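From: Tín Võ
To: Altmont Growers list
Subject: Re: Seed swap, tables and bowls

> Are we using Pomidcombe again in October? And does
> anyone have something to put the loose beans in?
> We ran out of jars by 3 last time.

Yes, Pomidcombe, doors at 10:30. Sendance is sending 30 packets of kale and 19 of leek. Please label your own seed with variety and year. Beans go in bowls, everything else in envelopes.

1. Tables. Gray metal, open underneath, so crates can go below. 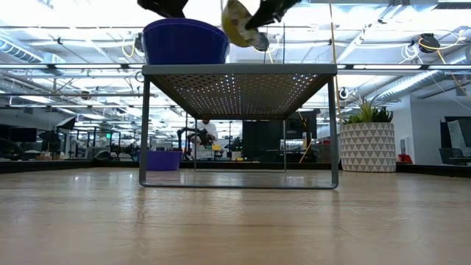 2. Envelopes. I have 1,000 of the small ones left. Don't buy more.

3. Small stands. Good for keeping the name cards above the seed. Squash at the far end, please, as Cù peppers need the room by the door.

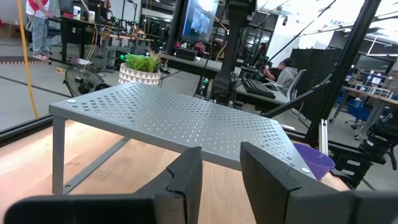
Gray stand and purple bowl, Pomidcombe

Tell me by the end of the month if you want a table.

Tín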